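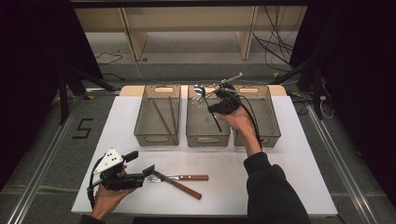
4. Planning a trip

4.1 Before you start

Tikier Trip Planner stores each trip as a set of stops joined by legs. A stop is any place where you spend at least one night. A leg is the travel between two stops. Day visits are attached to a stop and do not count as stops.

You need a signed-in account and the map pack for each region on your route. Map packs are listed under Settings > Maps. The Mayrhofer pack is 233 MB and includes the upper trails. The Plokness pack includes ferry landings but no footpaths.

Note: Map packs issued before July do not show seasonal road closures. Delete the old pack before you install the new one.

4.2 Creating a trip

1. Open the Trips tab and select New Trip.
2. Enter a trip name of up to 40 characters. Slashes and colons are not accepted.
3. Set the first and last day. The planner fills in the number of nights.
4. Select a starting point. Use the town where your road travel begins, even if you arrive in the country by air.
5. Select Save. The trip appears at the top of the list with the status Draft.

A draft can be edited on any device linked to the account. If two people edit the same draft, the last saved version is kept and the other is moved to History.

4.3 Adding stops

1. Open the draft and select Add Stop.
2. Type the name of the place, or press and hold a point on the map.
3. Enter the number of nights.
4. Select a travel mode for the leg that leads to this stop: Road, Rail, Boat or Foot.
5. Repeat for each stop, then select Build Route.

The planner checks each leg against the map pack. A leg that cannot be completed in daylight is marked in orange. Split the leg by adding a stop, or change the travel mode.

To change the order of stops, drag the handle to the left of the name. Travel times are not updated until you select Build Route again.

Caution: Foot legs are timed for a walker on dry ground with a light pack. The planner does not adjust these times for rain, snow or river level. Check local conditions before you set out.

4.4 Altitude warnings

If a stop is more than 2,000 feet higher than the one before it, the planner shows an altitude notice. The notice does not block the route. To see the height of every stop, open the draft and select View > Profile.

Trips in the Daturness hills often show this notice on the first leg out of the valley. Adding a night at the lower stop does not clear it. The notice compares the heights of neighboring stops only.

4.5 Sharing a trip

1. Open the trip and select Share.
2. Enter the e-mail address of each traveler.
3. Choose View or Edit for each person.
4. Select Send.

An invitation that has not been accepted can be withdrawn from the same screen. Travelers with View access can download the route for use without a signal but cannot move stops or change dates.

Note: Shared trips do not include booking numbers or passport details. Enter these on each traveler's own device, under Documents.

4.6 Known problems

Boat legs that cross midnight are shown with the arrival date of the previous day. The number of nights is correct. To work around this, enter the arrival date by hand in the stop details.

Place names with accents may not be found by typing. Press and hold the point on the map instead.

Section revised March 22, 2025
Text: Sunee Luangrath
Route checks: Montri Boonchu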